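Home | Guides | Wall Storage | Small Spaces | Care & Cleaning | Contact

Tilex Small Corner Set: Set-Up Guide
Section 4. Hanging the baskets and shelf, and arranging the corner

By now you should have your wall panels up and your covering smoothed down, and if you've come straight from Section 3, do give the paste a full night before you start clipping and hanging things. We know it's tempting to carry on while the tools are out! A covering that still has some give in it will pucker under a clip, though, and there is no good way to flatten it again afterward.

This section takes you through the wire baskets first, then the clear shelf, and then the part most people enjoy best, which is deciding what goes where. Set aside an evening for it, or a slow morning with a pot of coffee nearby.

4.1 Before you begin

Lay everything out on a blanket or an old towel. You'll want:

- the wire baskets and the bag of small white clips
- the clear shelf, still in its film
- the two-tier rack, if you ordered the set that includes one
- a pencil, a soft cloth, a tape measure and a level
- a small dish to keep the clips in (they roll, and they love the gap under a baseboard)

Peel the film off the clear shelf last of all, right before it goes on the wall. It picks up fingerprints the moment you touch it, and small grit on the towel will scratch it.

CAUTION: The cut ends of the wire can be sharp before the caps go on. Run a gloved finger along the rim of each basket and press down any cap that feels loose.

4.2 Hanging a basket from the back rail

1. Wipe the rail with a dry cloth. If it feels greasy, use a drop of dish soap on a damp cloth and dry it well.

2. Hold the basket up against the rail at the height you like and step back, or have someone hold it while you look. Most people hang it too high the first time. You should be able to reach the bottom of every compartment without standing on your toes.

3. Start with the clip at the far left. Hook it over the top wire of the basket and press it onto the rail until you hear it snap.

4. Do the far right clip next, then fill in the ones between, working toward the middle. Going straight across from one end tends to leave the basket sitting a little crooked, and then you'll have it all to do over.

5. Give the basket a gentle tug downward. A clip that slides needs to come off and go on again.

NOTE: If your basket has wire partitions, decide on the sizes of the compartments now. They do move once the basket is hanging, but it's fiddly work above your head, and we've all said things we regret to a wire partition.

4.3 Hanging a basket on a side wall

1. Mark the height with a light pencil line. We like the side basket a hand's width lower than the back one, so the two don't bump corners when you reach in. Suit yourself here; it's your corner.

2. Press the wall clips on along the line, holding each one firmly for a slow count of 20.

3. Wait up to 4 hours before you hang the basket. Longer is fine. In a bathroom or a laundry room, leave it overnight.

4. Slip the rim of the basket into the clips, one end first, and then ease the other end down.

CAUTION: A side wall basket held by adhesive clips should never carry more than 700 grams, spread along its length. Think scarves, seed packets, balls of yarn, a few greeting cards. Please don't put jars in it.

4.4 Fitting the clear shelf

The clear shelf is a long open trough with slots in the back panel. The slots are there for the hanging tabs, and any you don't use can be left alone or threaded with ribbon, which looks very pretty around the holidays.

1. Set the level along your pencil line and mark the two tab positions, measuring in 100 mm from each end of the shelf.

2. Fix the tabs and wait, just as you did for the side basket.

3. Peel off the film, lower the shelf onto the tabs, and press down evenly with both palms.

4. Clean it with a soft damp cloth only. Window spray will cloud it in time, and paper towels leave fine scratches that show up terribly in the afternoon sun.

4.5 Arranging the corner

Here we can only offer advice, because every home is different and so is everybody's collection of things. Still, we've set up a great many of these corners over the years, and a few habits have stayed with us.

Leave the wall pieces empty to begin with. It feels backward after all that careful hanging, we know, but it's far easier to settle the larger things on the floor first and then see what wants to go up.
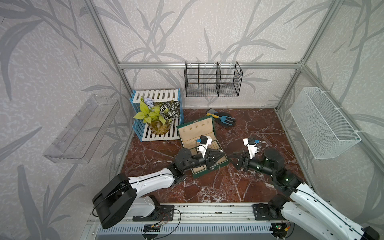
Start with whatever is tallest, which for most people is a plant. If yours is a real one, put a saucer under it and pick the spot with the best light. An artificial arrangement is easier company and can go right back in the corner, up on the rack, where the leaves can spread a bit without brushing your sleeve every time you reach past. Turn it a few times before you settle. Most arrangements have a fuller side, and it isn't always the side you expect.

If your covering has a busy pattern (our Uvham and Dururard papers both have a good deal going on in them), choose a vase in one plain color and let it be the bright spot. On the quieter Mạch paper you can get away with something fancier.

Next come the things that open. A jewelry box needs room for its lid, so try it open before you decide where it lives, and keep it forward of the rack so you can get to it without leaning over the leaves. Velvet linings gather lint and fallen bits of foliage in no time. Close the lid when you're done with it, and go over the lining now and then with a piece of tape wrapped around your fingers, sticky side out.

Only then fill the baskets and the shelf. Put the light, soft, everyday things in the wire, and keep the clear shelf for what you'd like to look at. Try living with it for a week before you call it finished. You'll find yourself moving the same item back and forth, and wherever it ends up on the last day is probably where it belongs.

4.6 Looking after a smooth floor

If your corner sits on marble or a marble-look floor, stick felt pads under the feet of the rack before you load it up. Lift the rack to move it, with the plant taken off first. Wipe up water under a real plant the same day, and skip vinegar altogether on real marble, as it dulls the polish.

4.7 If something won't sit right

The basket leans forward: Take out the heavier items and check the end clips. Move the weight toward the back.

A wall clip comes away: Warm it with a hair dryer on low, roll the old adhesive off with your thumb, and use one of the spare strips from the bag. Start the waiting time over from the beginning.

The rack wobbles: Loosen all the legs, stand it on the flattest bit of floor you have, and push each leg home again with the shelves in place.

Spare clips, caps and felt pads are listed in Section 6, along with the part numbers you'll need to order them.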